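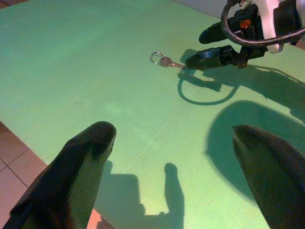 *Fig. 1. Key with split ring on ridged green mat, tiled floor at lower left.*

## Unit 4: Small flat objects on floor surfaces

Course notes, December. Prepared by Naima Gaber. Read before the bench session; bring calipers.

### 4.1 Scope

Unit 3 dealt with objects tall enough to be gripped at the side. This unit deals with objects whose height is close to the texture depth of the surface they lie on. Keys, washers, coins and paper clips all belong here. The key in Fig. 1 is used throughout, with the blade to the right and the ring at the left end.

Terms used below:

- **Bow** -- the wide end of the key, with the hole.
- **Blade** -- the long part that enters the lock.
- **Split ring** -- a coil of flattened wire, overlapped on itself, which passes through the bow.
- **Rest height** -- the distance from the supporting surface to the highest point of the object as it lies.

### 4.2 Rest height

A key without a ring lies on one face, and its rest height equals the thickness of the metal. Adding a ring changes this in one of two ways. If the ring lies beside the bow and only its inner edge passes through the hole, the bow is lifted slightly and the key tilts toward the tip of the blade. If the ring folds back over the bow, the rest height at that end is the bow plus the wire, and the blade may stay level.

Measure at the bow and at the tip. Record both. A single value is not accepted in the worksheet.

### 4.3 Surface

A ridged mat supports a flat object along lines. The object bridges the grooves, and a fingernail or thin card can enter a groove and pass under the edge if the ridges run toward the object. If the ridges run parallel to the edge, the card climbs each ridge in turn and tends to push the object ahead of it.

In Fig. 1 the ridges run diagonally across the mat. For the exercise, treat the angle between ridge and blade as a variable and set it by turning the key, never the mat.

Smooth tile offers no gap under the edge. The usual method on tile is to slide the object to a grout line or to an open edge and lift there. Soft mats allow a third method: press down next to the bow so that the surface gives and the edge is exposed.

### 4.4 Light

Polished metal is found by its highlights. On a pale green ground a silvery key has low contrast over most of its area, and the ring is often the first part noticed. The light on the mat in Fig. 1 is uneven: cool green at the left and top, yellower toward the lower center and right. Scuffs and pale streaks on a worn mat can be taken for highlights at a distance. Lower the viewing angle before deciding.

### 4.5 Bench exercise

Work in pairs. Each pair receives one Ikholm key blank, one split ring, a ridged mat and a smooth tile. Mats from Amrani and Fitow differ in ridge depth -- do not exchange them between benches.

1. Weigh the key with and without the ring.
2. Measure rest height at bow and tip on the tile, then on the mat.
3. Lift the key by the blade, 15 trials on each surface.
4. Lift the key by the ring, 15 trials on each surface.
5. Repeat step 3 on the mat with the key turned parallel to the ridges, then across them.

A trial fails if the key leaves its starting outline by more than its own width before it is lifted. Mark the outline with chalk. Allow nearly 43 minutes for all five steps, plus time to clean the mat.

### 4.6 Reporting

Enter results in the Tekau sheet, tab 22. Written discussion is limited to 400 words. State which grip point gave fewer failures on each surface and relate this to the heights from step 2.

Reading for Unit 5: sections on cords and chains. The split ring is kept for that unit, so return it on the key.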